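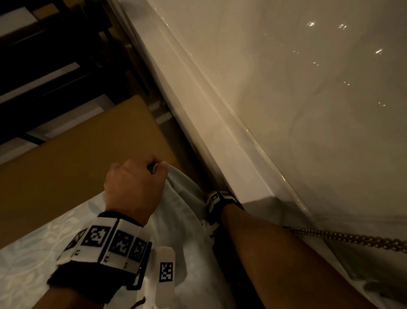
You'll throw most of it away, so why not just record less? A student in my December class put that to me in the first week, and I've been answering her ever since. This chapter is my longest attempt.

Chapter 4
Gathering Examples

So far I've let you pretend that examples arrive in a tidy folder. Somebody has to go and get them, and for a system that's meant to learn what hands do with cloth, that means people kneeling next to bathtubs with marker bands on both wrists. I've done my share of it, and my knees remember!

The set we'll work with is called Plovunness. It has 2532 recordings of household jobs, picked out of 4000 that were handed in. The black-and-white squares on the bands give us the wrist position whenever a view of them is clear enough to read. Each band carries several, so when the arm turns and one square slides out of sight, another has a chance of being picked up. Fingers are a different story – a hand buried in folds of fabric has no markers on it at all, and you'll have to decide what your labels should say about it.

My own first try at labeling was a mess. I wrote "grab cloth" 600 times and felt very productive (I even celebrated with cake), and then I couldn't tell a pinch at the edge from a full fist. I went back and redid the lot with the Arnham scheme, which you'll meet in section 4.3.

So, back to my student. Her question is a good one, and part of the answer is that I can't tell which recordings I'll want until I've looked at plenty of them. Before you read on, pick one chore at home and write down every way you might take hold of something while doing it. Stop at 50 if you get that far. Keep the list handy, as we'll be using it in section 4.1.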